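6/24/18, open day, Hendale bench

Writing this up while my feet still hurt. Doors at ten, people straight in, and the laundry station had a crowd all day long. I had it pegged as the dull one next to the Nijs sorting line and I was so wrong! People know what a washer is. They know how annoying the door is. They stand there and root for the hands.

Ah-rin Ki drove the morning slot, I did the talking. We ran the Plarnico task list from May with the order swapped, so door first, then basket, then the reach down into the drum. Swapping was Rocío's idea and it's much better for visitors, the door gets everybody looking and then you can explain the rest while the arms move. 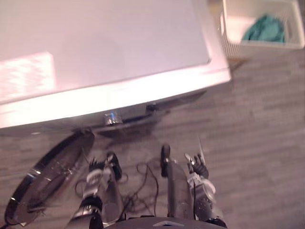

Questions I want to keep, because they were good ones:

How does it know the door is all the way open? (Asked by a kid, maybe nine. I gave the joint angle answer, then the shorter answer, which is that it pushes a bit and feels it stop.)

Why two hands when I do it with one? Ah-rin took this and had him try it with a full armload of towels. Lovely moment, whole group laughed.

Could it fold? Not today. Asked at every single session, so let's put a line about folding on the handout.

A woman who repairs appliances for a living talked to us for 30 minutes about door catches and hinge wear and I took two pages of notes. She says we should be pulling lower on the rim than we do. Want to try that this week. Rocío has her card.

Handouts: printed 200, ran out before the last session. Print more next time and leave off the Rallonora diagram on the back, no one looked at it and it eats toner.

Afternoon, Rocío Cuautle driving. She's slower than Ah-rin and I think the slow pace reads better to a crowd, you can see each finger do its part. She also talks to herself while she drives, and the front row loved it. We put the wrist view up on the big monitor at session 2 and should have had it up from the start. People went back and forth between the screen and the real thing, trying to work out which finger was which. I'd plan the whole demo around that screen next time, with the head view small in the corner.
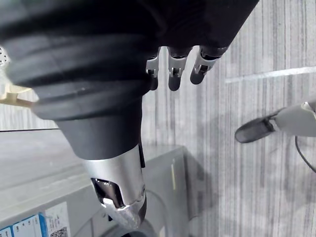 Wrist view, forearm sleeve and fingers.

To do before the next one:
- tape or channel for the cable runs, they wander
- second monitor, lower, for kids and wheelchairs
- spare charged headset on the shelf, not in the office
- ask Nijs if they'll trade slots so we aren't both loud at 2
- softer light over the washer if we can get it, the top throws glare

Ah-rin wants to try a mixed load with socks. Rocío says socks are cruel. I'm for socks. Will set up a bag of odd ones and we can have a go after the bench is back in its normal layout.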